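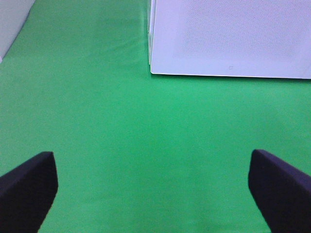

Inicio | Barrio | Agenda | Cultura | Deportes | Contacto

Vuelve el torneo de cartas de Citero, y esta vez me apunto

Llevo tres años diciendo que un día me apuntaría al torneo de cartas del Citero, y tres años quedándome en la barra con un café, mirando por encima del hombro de los demás y opinando bajito (lo peor que se puede hacer cerca de una mesa de mus). Pues este octubre se acabó. El torneo vuelve, la inscripción está abierta y mi nombre figura ya en la hoja, con un bolígrafo que apenas pintaba, pero figura.

Os cuento lo que sé, que me pasé ayer por allí y estuve de charla un buen rato con Lumturie Kovačević, que lleva el local desde que se jubiló el dueño anterior y que este año organiza el torneo ella sola. Me recibió subida a una escalera, cambiando una bombilla, y desde ahí arriba me fue contestando a todo sin bajarse ni una vez.

Lo primero: hay sitio para 30 parejas. El año pasado se quedó gente fuera y hubo caras largas, así que Lumturie ha pedido prestada la sala de la librería Sasine, que está pared con pared, y las primeras rondas se jugarán repartidas entre los dos sitios. La final, eso sí, en el Citero. En eso no cede. «Si la final se juega entre estanterías, a mí me da algo», me dijo desde la escalera, y siguió con la bombilla.

La inscripción cuesta 5 euros por pareja, se paga en la barra y da derecho a una consumición por cabeza la noche que te toca jugar. Yo pregunté si la consumición incluía la tortilla y se rió, así que entiendo que no. La pareja ganadora se lleva una cesta de la tienda de ultramarinos Le Roux, con queso, conservas y una botella que el año pasado, según me contaron los ganadores, duró lo que tardaron en cruzar la calle. Y hay también un premio para la pareja que caiga primero, que consiste en una baraja nueva «para practicar en casa». Le tengo echado el ojo, lo confieso, porque mi nivel es el que es.

Se juega al mus, a ocho reyes, como siempre. Digo como siempre y ya sé que alguno va a saltar, porque cada otoño se monta la misma discusión: que si a cuatro reyes es el mus de verdad, que si a ocho es más vistoso, que si en casa de mi abuelo se jugaba con real. Lumturie ha pegado las reglas en la puerta, escritas a mano y en mayúsculas, y la última línea dice que las reglas no se debaten durante la partida. Me parece muy bien. Recuerdo una semifinal de hace un par de inviernos que se paró tanto rato por un asunto de señas que a los de la mesa de al lado les dio tiempo a cenar.

Hablando de señas: este año se permiten las de toda la vida y ninguna más. Morderse el labio, sacar la punta de la lengua, guiñar un ojo y compañía. Lo de inventarse códigos propios queda prohibidísimo y me consta que va por una pareja muy concreta, que el año pasado se pasó la noche entera tosiendo. No doy nombres porque nos vemos todos en el mercado.

La novedad que más me gusta es la de los principiantes. Antes de que empiece el torneo habrá 2 tardes de aprendizaje para quien no haya jugado nunca, o para quien jugó de crío y ya no se acuerda de si los treses valen como reyes (valen, y los doses valen como ases, a mí también me costó). Las da Sizwe Mabuza, que aprendió a jugar en este mismo bar cuando llegó al barrio sin conocer a nadie, y que hoy por hoy es de los jugadores más temidos de la zona. Le he visto ganar un órdago con una mano que yo habría tirado a la papelera.

Le encontré en la mesa del fondo y le pedí un consejo para novatos, así, uno rápido, para ponerlo aquí. Se lo pensó muchísimo. Al final me dijo que lo importante es hablar con el compañero antes de sentarse, porque dos personas que se enfadan a la primera piedra perdida ya no levantan la partida. Y luego añadió que no hay que mirar las cartas demasiado rato, que se te pone cara. A mí se me pone cara hasta comprando el pan, así que voy apañada.

Las clases empiezan a las seis de la tarde, son gratis y no hace falta llevar pareja. De hecho, Sizwe prefiere que la gente vaya suelta y se mezcle. Si luego te animas a competir y sigues sin compañero, en la barra hay una segunda hoja para desparejados, y Lumturie va juntando nombres según le parece. Dice que tiene buen ojo. De esa hoja salieron los finalistas del año pasado, un señor que reparte paquetes y una estudiante de enfermería que no se habían visto nunca, y que ahora juegan juntos todos los meses.

Yo ya tengo pareja, por cierto: mi cuñada. Ella juega bien y yo pongo el entusiasmo. Hemos entrenado en su cocina con garbanzos en lugar de piedras y el balance es malo, pero nos hemos reído un montón, y una noche le cerré un órdago a mi hermano que todavía no me ha perdonado. ¡Con duples de reyes y caballos! Lo cuento cada vez que puedo y aquí también lo iba a contar.

Algunas cosas prácticas, que luego me escribís preguntando. Las partidas empiezan a las ocho y media y se pide puntualidad de la buena: pasado un cuarto de hora, la pareja que no esté pierde el primer juego, y a la media hora pierde la eliminatoria. Cada eliminatoria es al mejor de tres juegos, a cuarenta tantos. Los cuadros se cuelgan en la puerta del Citero y en el escaparate de Sasine en cuanto se haga el sorteo, que es público y se hace metiendo papelitos en una sopera. La sopera es la misma desde la primera edición y tiene un asa pegada con cola.

Se puede ir de público, faltaría más. Para mí es la mitad de la gracia. Lo único que se pide es no pasearse por detrás de los jugadores y no comentar la jugada hasta que las cartas estén boca arriba. Esto último iba dirigido a mí, creo, porque Lumturie me lo repitió y se asomó un poco desde la escalera para decírmelo. En Sasine, además, no se puede entrar con bebida a la sala, que los libros están muy a mano, y quien quiera tomar algo tendrá que salir y volver.

En cuanto al ruido, que el año pasado trajo alguna queja de los vecinos de arriba, se ha acordado que a las once y media se para todo. Si queda un juego a medias, se apunta el tanteo y se sigue en otro momento. A mí me parece razonable, aunque ya he oído a más de uno refunfuñar que una partida cortada no es una partida. Los de arriba, mientras tanto, se han apuntado al torneo. El matrimonio entero, y por lo visto son buenos.

También hay un pequeño fin solidario. Lo que quede de las inscripciones, una vez pagadas las barajas y las consumiciones, irá para Fanden, el taller de bicicletas de la cuesta, que arregla bicis viejas y se las presta a chavales del instituto que viven lejos. Para redondear, habrá una rifa la noche de la final, con papeletas a un euro, y el objetivo de Lumturie es vender 1000. Le dije que me parecían muchísimas papeletas para un bar en el que no caben ni los abrigos. Me contestó que me llevara un taco y fuera empezando. Así que ya sabéis, si me veis por la calle con cara de querer algo, es eso. En la rifa entran una bicicleta restaurada por el propio taller, un lote de novelas de Sasine y una cena en el Citero (esta con tortilla, lo he preguntado).

Me preguntaba una lectora el otro día si en estos torneos hay gente joven o es cosa de jubilados. Pues hay de todo, y cada vez más mezclado. El año pasado vi a una chica con la mochila del instituto todavía puesta darle un repaso a dos señores que llevaban jugando juntos desde la mili. Ellos pidieron la revancha, ella dijo que tenía examen, y la han estado esperando hasta ahora. Según la hoja de la barra, se ha vuelto a apuntar. Ellos también. Si el sorteo los junta, yo esa noche no me la pierdo aunque me toque jugar a la vez en la sala de al lado.

La hoja de inscripción está en la barra del Citero, junto al teléfono, y se puede firmar por la mañana a partir de las nueve o por la tarde hasta el cierre. Por teléfono no se reservan plazas, hay que ir en persona y pagar en el momento. Cuando yo firmé quedaban huecos todavía, pero la segunda cara de la hoja ya estaba empezada, y a la gente de este barrio le gusta mucho dejarlo para el final y luego protestar.

Si alguien tiene una baraja española en buen estado que no use, Lumturie acepta donaciones para las tardes de aprendizaje. Completas, por favor, que el año pasado le llevaron una sin el cinco de copas y tardaron media tarde en darse cuenta. Para el mus, eso sí, hacen falta cuarenta cartas, así que si vuestra baraja trae ochos y nueves, ya los aparta ella.

Yo iré contando por aquí cómo nos va. Mi cuñada me ha pedido que no escriba nada de nuestras tácticas, por si nos leen los rivales, y le he prometido que no. Tampoco es que tengamos muchas.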